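Kornstead Table Linen and Tray Words

A word list and short text collection on how people in two towns name household things. Version 5.

What this is

The collection holds 3176 short answers written by people in Kornstead and Urkbridge. Each answer replies to one prompt about an ordinary object or a place in the house: what do you call it, what did your parents call it, and when would you use a different word. We wanted to know where the two towns split. They are close together and share a newspaper, but a person from Urkbridge will say "server" for a flat tray and a person from Kornstead will say "carrier" or just "the oval," whatever shape it is.

The prompts went out on paper in January and were typed up over the spring. 525 people sent something back. Many of them answered only a few prompts, and a small group answered every one and added pages of their own.

Files

answers.csv - one row per answer, with columns for prompt number, town, age band, answer text and typist.
prompts.txt - the wording of all 100 prompts, in the order they were printed.
variants.csv - spellings we treat as the same word, with the form we chose as the head form.
notes.txt - typists' remarks, mostly about handwriting.
old/ - the version 4 files, kept so that older page references still work.

All files are UTF-8 with Unix line endings. The CSV files have a header row and use commas. Answers that contain a comma are in double quotes.

Prompt groups

The prompts fall into groups by room, then by use. Kitchen and table prompts come first and make up the largest group. Trays, boards, cloths and dishes got the longest answers, and the tray prompts are where the town difference is clearest. Prompts on sheds and yards were added late and are thinner. 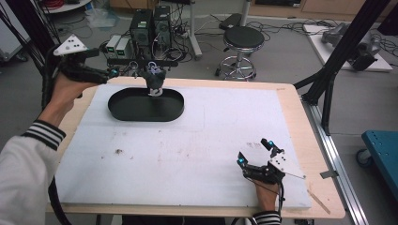

Black oval tray on a white board. See the "tray" entries in variants.csv.

Several people objected to the word "tray" in the prompt itself, on the grounds that a tray has handles and anything without them is a dish. We left the wording alone and marked those answers with the tag HANDLE. If you count words for trays, decide first whether you want them in.

How the text was cleaned

Oi-ling Shek and Hok-lam Leung typed the Kornstead sheets. Hok-lam Chiang typed the Urkbridge sheets. The typist column uses OS, HL and HC. Please note that HL is always Leung.

Spelling was kept as written in the answer column. Line breaks inside an answer were turned into a single space. Crossed-out words were dropped unless the person had crossed out one name for an object and written another above it. Those are kept in square brackets, as in "[platter] server." Names of neighbors and relatives were replaced with NAME. Street names were replaced with STREET, except in the prompts on local shops, where the whole answer was removed if it pointed to one household.

Mansa Abubakari built the variant list by hand and Miroslava Kuzmenko checked it against the sheets. They disagreed on a few forms, and those have a question mark in the last column.

Known problems

Age bands are missing for part of the Urkbridge set. The box was printed on the back of the sheet and a lot of people did not turn it over.

Prompt 5 asks about "the cloth under the plates," and some people took it to mean a placemat while others took it to mean the tablecloth. Do not compare the towns on this prompt.

The older age bands are overrepresented in both towns. Nothing has been weighted.

Sheets from the Bollberg side of Urkbridge were coded as Urkbridge through version 4. From version 5 on they have their own code, BB, so totals by town will not match older tables.

Use

Free for teaching and research. Please give the version number when you cite it, and do not try to work out who wrote an answer. Corrections to variants.csv are welcome - send the row, the form you would choose and where you have heard it.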